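Werkstattbuch Materialprüfung, Standort Skorton
Eintrag vom 4.8.21

Betreff: Alterung der Klebeproben, Reihe 198

Die im Juni angesetzten Proben wurden der Klimakammer entnommen und nach Arbeitsanweisung 2477 gesichtet. Geprüft werden zwei Leime für Buchrücken: das bisher verwendete Produkt von Zarnara und der Dispersionsleim der Firma Skokeck. Als Träger dient in beiden Fällen das ungestrichene Papier aus der Lieferung Lyons.

Befund Zarnara: Die Fuge ist durchgehend geschlossen, der Rücken bleibt beim Aufschlagen elastisch. Leichte Gelbfärbung am Kopfschnitt, im Rahmen der Vorgabe.

Befund Skokeck: Vier Proben zeigen feine Querrisse im unteren Drittel. Der Blattauszug konnte noch nicht bewertet werden — die Zugvorrichtung ist zur Kalibrierung außer Haus. Die Proben verbleiben bis dahin liegend im Schrank, ohne Beschwerung.

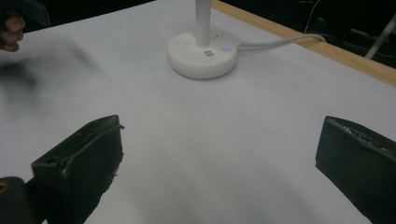
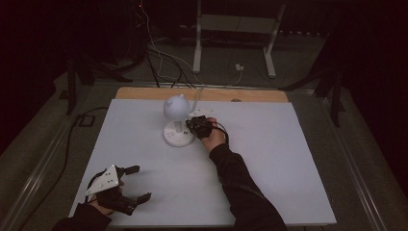 Zur Auftragsstärke ist nachzutragen, dass beide Leime mit demselben Rakel aufgezogen wurden. Der Leim von Skokeck ist deutlich dünnflüssiger und dringt tiefer zwischen die Lagen ein. Ein Vergleich bei gleicher Nassschicht ist daher nur eingeschränkt aussagekräftig. Für die nächste Reihe wird vorgeschlagen, das Auftragsgewicht je Rücken zu wiegen und im Probenblatt einzutragen.

Offen:
Trockenzeit im Ansatzprotokoll ergänzen (Spalte 2 fehlt).
Restmenge des Skokeck-Gebindes feststellen, Deckel schließt nicht dicht.
Rückfrage an den Einkauf, ob die Laufrichtung des Lyons-Papiers auf dem Lieferschein künftig angegeben werden kann — bei der letzten Lieferung musste sie durch Reißprobe bestimmt werden.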